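Gostitz Refurbished Desktop Tower, bare unit

Sold by Flimari
Item no. 292
Condition: used, tested, side panel removable
Warranty: see below

Let me start with what I tell people who phone us about old towers. Most of what gets written about refurbished desktops is sales talk. "Like new" means somebody wiped the case. "Office ready" means it boots. We have tried to keep that kind of thing off this page, and if you find any of it, write and complain.

The Gostitz is our own name for a group of plain metal towers we buy from offices that are clearing out. We open each one, clean it, check the power supply and drive, and put it back together. It is a heavy, dull box with room inside for your hands. If you want something quiet and pretty on a desk, look elsewhere.

What we say about it and what we don't

We don't quote speeds. The processor varies from batch to batch, and the figure on the old office inventory sheet has been wrong often enough that I stopped copying it. Ask for the spec of the unit we have on the shelf and we will read it off the screen for you.

We also don't call it "tool free". The seller we bought the first lot from did, and I spent a good part of an afternoon looking for a screwdriver. Some panels come off by hand and some have been put back over the years with whatever screw was lying around. Assume you need a Phillips.

The layout is the reason to buy one. Memory slots are out in the open, the drive sits upright in its own metal cage in the middle of the case, and the SATA cable has enough slack to loop around without being bent hard. Swapping a drive or adding memory is a job for a beginner with some patience. The wiring is office-grade, meaning bundled with a cable tie and otherwise left alone. We don't redo it - a tidy bundle has never made a computer faster, whatever the forums say. 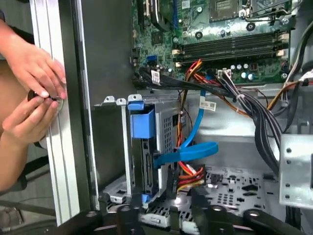 What you get

Tower with motherboard, power supply and hard drive
Side panel and its screws (they may not match)
Power cord
Printed test sheet, signed by whoever tested it

What you don't get

Monitor, keyboard or mouse
Operating system
A graphics card, unless the listing for your unit says so
A box with our name on it

About upgrades

Buyers ask if the "Dronex memory kit" sold on other sites will fit. Maybe. The listing claims it fits nearly every desktop ever made, and I don't believe that of any memory. Check the type printed on the sticks already in your machine and match it.

The Malinowski fan bracket is another one we get asked about. We tried 2 and sent both back.

Warranty and returns

Parts are covered until the end of January. Opening the case does not void anything. Dropping it does.

Questions about a particular unit go to Bogumił Czarnecka. Returns go to Bartosz Wysocka, who will want the test sheet back with the tower.

Page last checked 11/2/25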